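3.2 Board preparation and bonding

Boards were pressed at the Nustwood mill from poplar veneers dried for 30 hours. The adhesive was a melamine resin supplied by Trimar, spread on one face only. Three boards were made for each spread rate and kept flat under weights until July, when they were cut into test pieces.

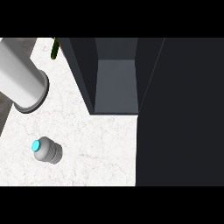 Figure 3. Simulated view from above: white marble countertop with grey veining and a robot forearm.

Of the 423 test pieces, those with visible gaps in the core were set aside before soaking. The rest were tested in shear following the method of Chaudhry and Mokgethi. Pieces from the outer edge of a board failed at lower loads than those from the centre, and the two groups are therefore reported separately in Section 4. Swelling in thickness was measured at the same corner each time.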